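Sep 11, 2018

FOR IMMEDIATE RELEASE

Urside Tenants' Voice Calls on District Council to Restore Evening Hearings Before the November Vote

URSIDE. The Urside Tenants' Voice today delivered a petition with 599 signatures to the office of the district council. The petition asks the council to bring back evening hearings on housing matters, and to do so before the vote in November on the renewal of the Brelten rent agreement.

Until last spring, hearings on housing were held at 7 in the evening. In April the council moved all of them to 10 in the morning. The change was announced with one short notice on the council website, and it was not discussed in open session. Many residents of the Brelten and Fjeld buildings learned of it only when they came to the council hall in the evening and found the doors locked.

The group says that morning hearings close out exactly those people whom the rent agreement concerns the most. Tenants who work in shops, hospitals, kitchens and laundries can not leave in the middle of a shift to speak for 3 minutes at a microphone. At the June hearing only 2 tenants spoke. At the last evening hearing on the same subject, 63 persons had put their names on the speakers' list.

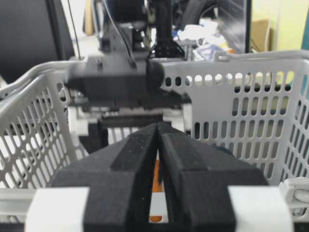 The petition was collected during the summer, mostly in places where residents are anyway waiting for something: the bus stop on Fjeld Street, the school gate, the entrance of the Brelten health center, and the laundry rooms of the larger buildings. The laundry rooms gave the most signatures of all. A person with one orange thing left at the bottom of a gray plastic basket has usually a few minutes to read a page and ask questions about it, and many signers asked very good ones. Several wanted to know if written comments have the same weight as spoken ones. The council rules do not answer this clearly, and the group has now asked for the answer in writing.

The petition contains the following requests:

Hearings on housing, rent and building safety to begin not earlier than 6:30 in the evening.

Notice of every hearing to be posted on paper in the entrance of each affected building, in the languages which are spoken there.

Written comments to be read into the record when the writer asks for this.

One evening hearing on the Brelten rent agreement to take place before the council votes on it.

The council office has said that the morning hours were chosen to save the cost of keeping the hall open late. The group has asked to see the figures behind this decision. Up to now it has received a letter which confirms that the question arrived, but no figures. 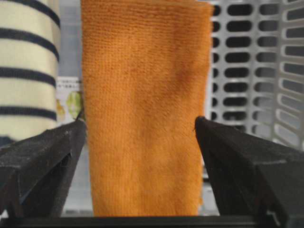 Nhung Ninh said that she supported the morning hours at first, as she works nights and they were easier for her, but that she signed after the June hearing, when she looked at the rows of chairs and did not see one neighbor from her own building. She said the council should hold both kinds of hearing if it can not decide between them, and that she would come to either.

The group agrees that a mixed schedule could be a fair solution. It would accept morning hearings on smaller matters, for example permits for signs or parking, so long as questions about rent and safety stay in the evening. A proposal for such a schedule is attached to the petition, together with a list of rooms in the district that are free in the evening and cost less than the council hall.

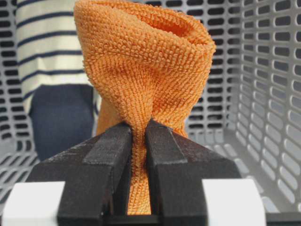

One of these rooms is the meeting hall above the Alludeck market, which has an elevator and its own entrance from the street. The group has asked the manager of the hall for a written price and will send it to every council member as soon as it arrives.

Under the council rules, a petition of this size must be placed on the agenda of a regular session. The group expects that the request will be heard in the coming weeks and invites all residents to attend. Those who can not come during working hours may leave a written statement with the group, and it will be carried to the session together with the others. Statements may be short, and they may be in any language.

About the Urside Tenants' Voice

The Urside Tenants' Voice is an association of renters in the Urside district. It does not belong to any political party and does not support candidates. Membership is free and open to every person who rents a home in the district.

Press inquiries: please write to the Urside Tenants' Voice, press desk, Fjeld Street, Urside. Copies of the petition text and of the proposed schedule are available on request.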